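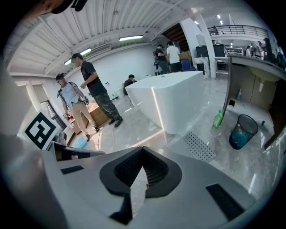

Photo: Kusora project team. Free to reuse with credit.

Kusora hand-held gripper project
Progress report to the Anero fund
Period ending 11/09/2020

Summary

The main event of the period was the open day at the Assunção workshop, which the grant agreement calls a "public demonstration of interim results" and which we have been calling other things since June. It took place. The rest of the work is on schedule, apart from the items listed near the end, which are not.

The open day

We received 71 visitors against a target of 75. The four missing visitors have been discussed at length internally and we would be grateful if they did not have to be discussed again. Doors opened at ten, and the first question, at a few minutes past, was where the robot was. Our plan for the day rested on hand-held grippers, which a person carries and works while the recordings are made, so the arm that will one day copy the movements stayed in its crate. The invitation had explained this in its third paragraph. We now know how far down an invitation people read.

The demonstration was given on the ground floor, with the big white counter left in the middle of the room, moving it having been costed and rejected. People gathered in small groups on either side of it and a few watched from the mezzanine. The view from up there is good and the sound is dreadful. Anyone who spent the talk upstairs will have gone home with a clear picture of our hair and no idea what the square markers are for.

For the record, the black-and-white markers let the software work out where the gripper is in relation to other things. We were asked several times whether they could be scanned with a telephone to get the lunch menu. We will consider this for next year.

Visitors were then invited to try the tasks themselves: picking up a bottle, setting it down, and putting a cloth in a basket. Adults approached this with great caution. Children did not, and produced the better recordings. By closing time we had 359 usable recordings from the public session, more than our own staff managed in the whole of the month before. This has been noted by staff.

Equipment

Both new grippers were in use all day. The ribbed lining in the jaws, which replaced the smooth one criticised in your last review, held up well with bottles and rather less well with cloth. Colent have agreed to supply a softer version at no charge, on the understanding that we stop telephoning.

The shoulder harness has been adjusted again. It now fits people of most sizes, provided that somebody else does up the back.

Not yet done

The written guide for new operators exists as a draft of 2 pages, one of which is the contents list. It will be finished in the next period.

Cable runs across the workshop floor remain untidy. Ceiling routes have been looked at and would work, but the quotation was more than the cable, the ceiling and the open day put together. We propose floor covers and have moved a small sum from catering to pay for them. Catering has no further sums.

The safety notice for the stairs was printed with the name of the wrong building. A corrected one is on order.

Spending

Spending is within budget on every line except printing, for the reason just given. The full table is in the annex. We ask the fund's permission to carry the unspent travel money forward into the next period, there having been very little travel.

Next period

We will check and label the recordings from the open day, repeat the cloth task with the softer lining, and take the arm out of its crate. A second, smaller visit is planned for the fund's own staff. The robot will be mentioned in the first line of the invitation.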